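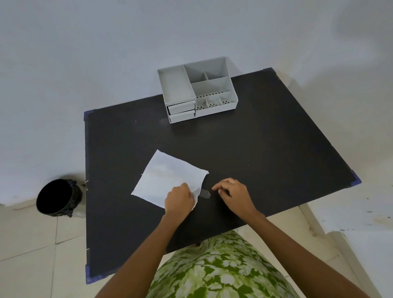 Equipment planning (household task automation) is the budgeting done before a robot is bought for small tabletop jobs, e.g. folding cloths or sorting a desk organizer. Usual line items: arm, grippers, table, spares, training time.

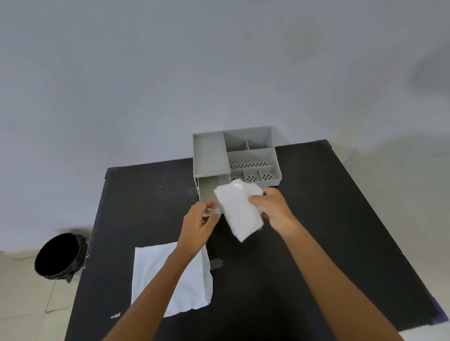

Soft items push costs up. Grippers wear, so spares get thier own line. The Betwood plan allows 18 months, with a review at 6. Okside leases instead, 12 month terms. Yeoh budget sheets leave out floor space, a common complaint.

See also: Drarnar method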